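Larasati Krishnan
Jan 11, 2019

Okay, tray thread, for everyone who keeps asking how I stopped losing small stuff on my craft table (hi Zahira!!)

1/ I bought a plain orange-red plastic tray with a raised rim. That's it, that's the system. Little things roll and the rim stops them. I've had mine since June and I use it every single day.

2/ Color matters more than I expected. My old tray from Jaltach was dark brown and anything dark just vanished in it. Beads, buttons, all gone. Go bright!

3/ Put a mat under it. A bare white table is slippery and glary, and a textured mat in a dull color is so much easier on the eyes (mine gets rinsed in the sink and hung over the tub, takes a minute).

4/ Get a bigger mat than you think. You want room next to the tray for whatever you're sorting out of it. Virgil Sima bought one the exact size of his tray and now he's shopping again, sorry Virgil

5/ One thing in the tray at a time if you're picky about finding it again. Even a deep red piece on orange-red is easy to spot
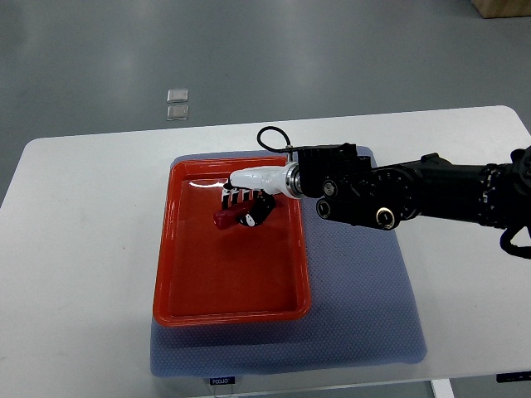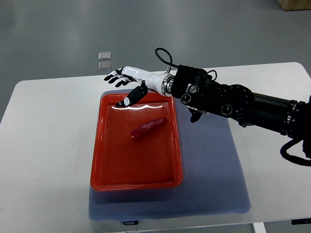
Red on orange-red, blue-gray mat underneath.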